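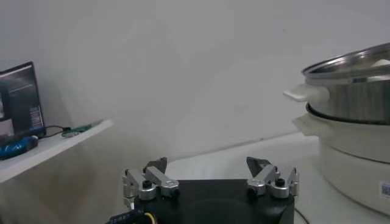

Stick insects are the easiest pets I've ever kept, and cleaning day is honest fun once you've got a system going! Start by shutting the door and the windows, then lift out the bramble with everyone still clinging to it. A bright white room like this one is perfect for the job – a brown nymph shows up on a pale wall straight away, while on my old patterned carpet I'd be crawling about for ages. Stand the stems in a jam jar and plug the neck with kitchen roll so that no little one goes for a swim.

Tip the floor litter onto newspaper and have a good rummage through it before anything gets thrown out. The eggs look like tiny seeds and they're gorgeous close up (get a magnifying glass, you won't regret it). Wipe the tank with hot water and an old flannel. No sprays, no scented wipes, and rinse the flannel well if it's ever been near washing-up liquid. 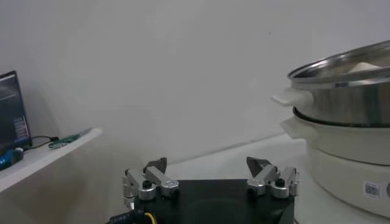 Grullisholm Stick Insect Club – Kitchen Table Tips

Fresh bramble keeps for days in the fridge if you wrap the cut ends in damp kitchen roll and pop the lot in a bag. Pick well away from the road. We get ours from the lane behind Jistley, where it stays green right through winter, and Elsie Dunstan trims off the brown leaf edges with nail scissors for her youngest nymphs. Give the leaves a rinse and shake them hard.

Indian stick insects are happy at 20 degrees, so ours live on the dresser with no heater at all. Mist one side of the tank in the evening and leave the other side dry. They come down to drink and it's a joy to watch!

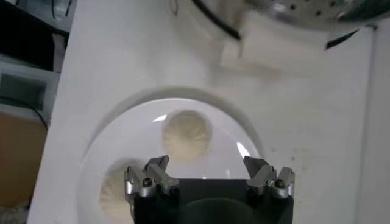
Eggs need patience more than anything. Spread them on dry sand in a shallow tub, mist lightly every 3 days and expect to wait months. When it's time to sort eggs from droppings, a large clear glass bowl like the one here is a treat to use, with plenty of room to swirl everything gently and see what's what. Mine came out of the baking cupboard and now has "STICKS ONLY" on a bit of tape. Spare eggs go in the freezer for a good few days before they go in the bin. Please don't put them on the compost heap.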